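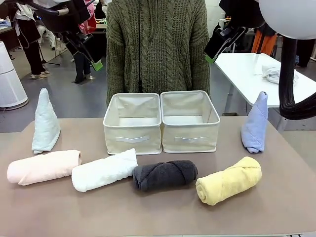 Que si hace falta saber de leyes para opinar sobre un presupuesto, preguntó una vecina en la última reunión abierta. ¡Pues no! Hace falta ganas de leer, de preguntar y de discutir con gente que piensa distinto, y de eso en Morstead vamos sobrados.

Tiempo de lectura: 2 minutos

Buscamos 50 personas para la asamblea ciudadana sobre el fondo de barrios, que arranca en octubre. El pleno municipal tiene que decidir cómo se reparte ese dinero entre los distritos y ha aceptado debatir en sesión pública las propuestas que salgan de la asamblea. El año pasado llegaron 136 por escrito, muchas de ellas buenísimas, y la mayoría se quedó sin debatir por falta de tiempo. Esta vez queremos dedicarles las tardes que merecen.

Qué vas a hacer

Trabajarás en un grupo pequeño, con alguien que modera y con el borrador del presupuesto sobre la mesa. Escucharás a concejales de todos los partidos, a personal técnico y a asociaciones del barrio de Amin y de la ribera de Zostus, que llevan años pidiendo cosas muy distintas. Después toca redactar, enmendar y votar — y ahí es donde se pone interesante, ya lo verás.

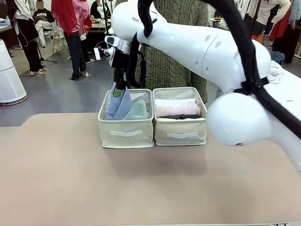 Quién puede apuntarse

- Personas empadronadas en Morstead, a partir de los 16 años.
- Sin cargo electo ni puesto de confianza en el ayuntamiento.
- Con disponibilidad para cuatro sesiones, de 18:00 a 20:30.

No pedimos estudios ni experiencia. Si hay más solicitudes que plazas habrá sorteo público, equilibrado por edad y distrito.

Qué ofrecemos

Una compensación de 136 euros al terminar las cuatro sesiones, merienda, interpretación en lengua de signos si la pides al inscribirte y todos los documentos en lectura fácil. La plataforma Clendeo publicará las actas completas. 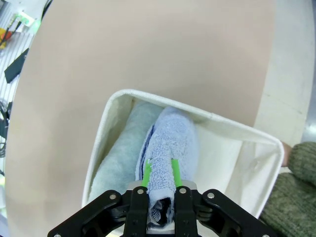
Toallas dobladas en una caja de tela blanca.

Cómo inscribirse

Rellena la ficha en cualquier biblioteca municipal o en la página de Clendeo antes de que acabe septiembre. Contestamos a todo el mundo, también a quien no salga en el sorteo.

Comentarios (3)

Anónimo: ¿Se puede ir si trabajo a turnos? Una de las cuatro tardes me la perdería seguro.

Organización: Sí, con tres sesiones se mantiene la plaza. Ponlo en la ficha, por favor.

Vecina de Amin: Apuntada. A ver si por fin se habla del autobús.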